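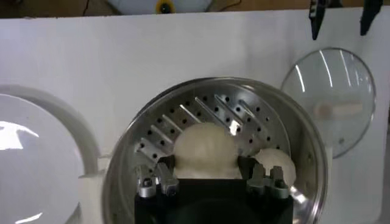 Figure 1. Gripper at the steamer tray, wrist view.

Our project wrote handling rules for a two-arm robot that works with steamed buns. Rule 1: the lid stays clear of the pot during any transfer.
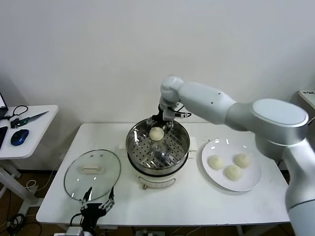 Figure 2. Bun held over the tray, plate at right.

Rule 2: one arm in the basket at a time. We logged 197 runs under these rules in March and stopped 33 early.
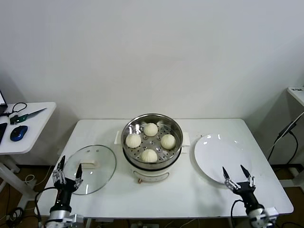 Retudach
Student author, Hegyi project

Rule 3: both grippers stay open until the operator calls start.

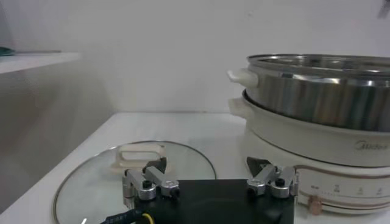
Rokine wrote back that Rule 1 should also say where the lid goes, and we have added that to draft 2.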